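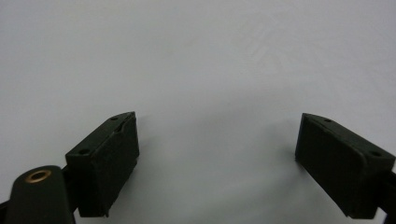 Attachment 1: open fingers over a pale surface, hand-held unit

Ticket: Nolte gripper, demos rejected at upload
Opened: 2021-01-05
Site: Jonberg

Hello again, and thank you for being so patient with us! We recorded 200 demos by hand for the Edlow task and 30 came back marked "width out of range" – all from the same unit. I've restarted it 2 times and redone the open/close calibration, no change. Could you also look at the thin line along the top edge near the left tip? I can't tell if it's a crack or a seam.

Status: waiting on Drirngate support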